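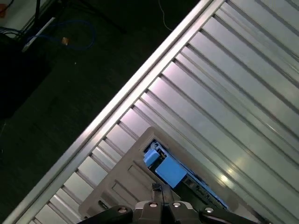
Do I need experience repairing computers to apply?

Experience helps, but we hire people who have only ever opened up their own machine, and we train everyone on our bench.

Part-time bench technician, desktop teardown and rebuild
Ilolero Computer Reuse, Trorken Street workshop
Two openings, 13 hours a week each, paid hourly, starting in March

We take in retired desktop towers from offices, libraries and schools, open them up, clean them out, and build as many good ones as we can from what's inside. The good ones go to families and small clubs in the neighborhood at a price that covers parts and the light bill. Whatever is left gets sorted by material and goes to the recycler. It's hands-on work and we love it, and we'd like two more people at the bench who might love it too.

Right now there are 61 towers on the intake shelves from one office move alone, a wonderful mix of cases, so you'd get to see just about every way a manufacturer has ever thought of holding a drive in place (slides, clips, latches, thumbscrews, and on the worst ones four tiny screws you can only reach from behind).

What you'd be doing

Opening cases and pulling drives, memory, cards, power supplies and coolers without bending anything that will be wanted later.

Blowing out and brushing down the insides. Wear clothes you don't mind getting dusty. We have masks, aprons and a bench with an extractor.

Labeling every drive the minute it leaves its cage and putting it in the locked bin for wiping. We are strict on this one and you will hear about it on your first morning.

Testing parts on the open rig, then entering results in Gravero, our stock list. If you can fill in a form you can use Gravero.

Rebuilding: matching a board to a case, routing the cables so the lid closes, first boot, install, overnight soak test.

Sorting loose plastic and metal parts into the right tubs at the end of a shift. Latches, rails and blanking plates all get saved, and a tower with a missing drive latch can sit on the shelf for months until the right one comes along. Finding it is a great feeling!

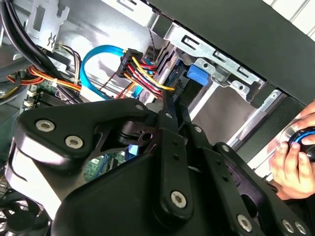

Inside a desktop tower, with the silver drive cage and its blue drive-bay latch.

Who we're hoping to hear from

People with patience and steady hands. Someone who puts the screws in the tray. Someone who'll stop and ask before forcing a connector, even if they've asked the same thing twice already that day. You should be comfortable standing for part of a shift and lifting a full tower from a cart to the bench, or tell us what setup would work for you. We have a height-adjustable bench and a couple of good stools, and we're happy to split the tasks differently.

It would be nice if you've installed an operating system before or know your way around a BIOS menu. Also nice: a second language, as plenty of our pickup customers would rather not do the whole conversation in English. Neither one is required.

You do not need a certificate, a degree or your own tools.

Hours and training

Shifts are mornings, 9:00 to 1:00 or so, with a bit of flexibility around school drop-off. The extra hour each week goes to our bench meeting, where we go over the odd machines and somebody brings pastries. Your first shifts are spent next to Ramesh Sandhu, who has run the teardown bench from the start. He'll have you take one tower completely apart and put it back together before you touch the intake pile. Go slow on it. He wants you to.

Pay is the same for both positions and goes up after the training period. Ask us for the current rate and we'll send it by return. Bus passes are covered, and staff can buy a rebuilt machine at parts cost.

How to apply

Send a short note to Maeve Rafferty at the workshop, by email or on paper through the door. A page is plenty. Tell us which hours suit you and about something you've taken apart, computer or otherwise, and what happened next. If it never went back together, we still want to read it. A résumé is fine but optional.

We'll invite people in for a paid trial morning at the bench, and you'll hear from Maeve either way. The entrance is on the Vashisht Lane side, past the bike racks. Ring the lower bell; the upper one is the dentist.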